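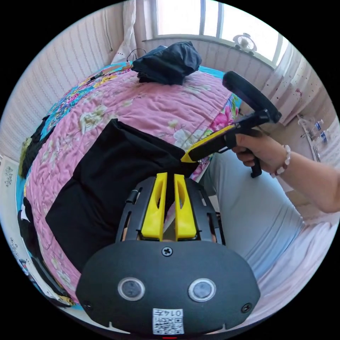
1. Introduction

Room acoustics in shared study spaces are often judged by sound level alone. A room can be quiet on a meter and still be tiring to work in if speech from across the room stays clear enough to follow. This report covers the second half of the Justton Hall study lounge project, in which we measured reverberation time and speech clarity before and after low-cost absorbers were installed on two walls.

The first half of the project, completed in the fall term, dealt with the choice of absorber material and is only summarized in Section 3. Readers who want the sample preparation steps should refer to the interim report.

2. Room and existing conditions

The lounge is a single rectangular space on the ground floor of Justton Hall. The floor is sealed concrete, the long walls are painted block, and the short wall facing the courtyard is mostly glass. The ceiling is a suspended tile system that was replaced during the last renovation. The tile data sheet was not available, so the ceiling absorption was estimated from textbook values for mineral fiber tile with an air gap behind it.

Two features of the room affect the results. The ventilation return in the northeast corner produces a steady low-frequency hum that raised the noise floor in the 125 Hz band. The double doors to the corridor do not seal at the bottom, and foot traffic outside is audible during class changes. All measurements were taken after 7 p.m. to limit the second effect. The first could not be controlled, and the 125 Hz results should be read with caution.

3. Absorber panels

Each panel is a pine frame filled with recycled denim batting and covered in open-weave polyester cloth. Denim was selected over mineral wool because it can be cut without respirators and because the supplier, Skokach, sells it in the width we needed. Tests in the interim report showed that the two materials differed very little above 500 Hz. Below 250 Hz the mineral wool performed better, and a deeper frame would be needed to close the gap.

A total of 18 panels were built. They were mounted on the two block walls using French cleats, with a small air space behind each panel. The glass wall was left untreated at the request of the building office.

4. Measurement method

Reverberation time was measured with the interrupted noise method. Pink noise was played through a powered loudspeaker placed in a corner and aimed at the opposite corner. Once the level in the room was steady, the source was cut and the decay was recorded. T20 was used in place of T30 because the noise floor in the lower bands did not leave enough range for the longer evaluation.

Microphone positions were laid out on a grid marked with tape on the floor. Positions closer than one meter to any wall or table were skipped. The same grid was used before and after installation, and the furniture was returned to the same marks each time. Three decays were recorded at each position and averaged.

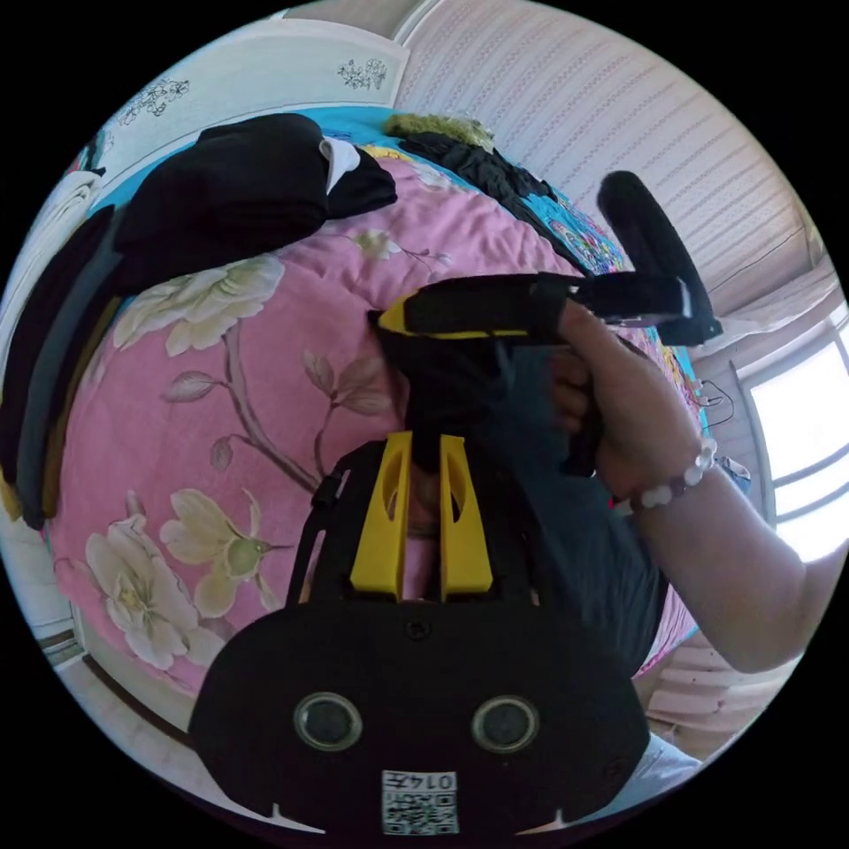
Speech clarity was expressed as C50, the ratio of early to late energy with the split at 50 milliseconds. C50 was computed from impulse responses obtained with a swept sine signal. The sweep lasted 20 seconds, which gave a usable signal-to-noise ratio in every band except 125 Hz.

All processing was done in Aver, the department's signal analysis package. One limitation was found during this work: Aver applies its own band filter before the decay fit, and at low frequencies the filter ringing can lengthen a short decay. We checked this by running a synthetic decay of known length through the same steps. The error was negligible from 250 Hz upward.

5. Results

Reverberation time dropped in every band from 250 Hz to 4 kHz. The largest change was in the 1 kHz band, and the smallest was at 250 Hz, as expected from the panel depth. No reliable change was found at 125 Hz.

C50 rose at all positions near the treated walls. Positions close to the glass showed less improvement, and two of them showed a weak flutter echo in the impulse response that was also present before treatment. The echo appears to run between the glass and the bare section of block wall beside the doors, though the path was not confirmed.

The Sabine equation predicted a larger drop than we measured. The likely cause is the uneven placement of the absorption. Sabine assumes a diffuse field, and a room with treatment on two walls and glass on another does not meet that condition well. The Wong Library reading room, measured by last year's group, showed a similar mismatch with a similar layout.

6. Discussion

Higher clarity is normally desired in a classroom, but it is a mixed result in a study lounge. Shorter reverberation lowers the total level of background talk, while also making nearby speech easier to understand. Spacing between tables therefore matters as much as the wall treatment. We did not survey users of the lounge and make no claim about perceived comfort.

7. Further work

The flutter echo should be traced with a directional microphone. A heavy curtain on the glass wall would be a simple test, pending approval from the building office. Deeper panels in the corners may help below 250 Hz.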